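Workshop tips: clear boxes, small packages and getting the software to behave

I keep a running list of these on the shop wall, and by December it had spread onto a second sheet, so I'm typing it up. 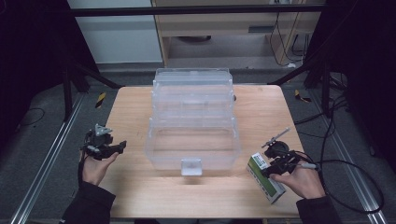 Start with clear plastic, the thing I get asked about most. Depth cameras hate it! They look straight through the walls and report the table behind, so your planner thinks there's nothing there and happily drives through. I stopped fighting the depth image and gave the planner a plain box model instead, a bit bigger than the real one (4 mm on each side is plenty). Gotora lets you pin that model to the table and nudge it with the arrow keys.

Model a tiered box with the tiers open and again with them closed. Two files, two names. I once kept both states in one file with a switch, and I lost a whole evening to the switch being wrong.

For little cardboard packages, cap the grip force in the config before you touch anything else. Cardboard dents, and then your pose estimate drifts because the edges aren't straight anymore. And tilt is fine! Let the package sit crooked in the jaws and have the software measure the angle after the grasp. I wait 220 milliseconds for things to settle, then take the reading.

Recording by hand with two grippers? Check both clocks first. Clutach will line up the streams for you, but only if they started close together, and it won't complain if they didn't. I tap the jaws together at the start of every take so I've got a spike to match on both sides.

Keep cables on the outside of each hand, and tell the planner they exist. A fat cylinder is good enough.

Trim your takes the same day. I let nearly 2,000 pile up one winter and couldn't remember which ones I'd meant to toss (never again). Now I stop at 400 and clean up.

Last one for now: save the camera calibration with the take, in the same folder. Ruvcombe does it if you tick the box under Export, and the box is off by default.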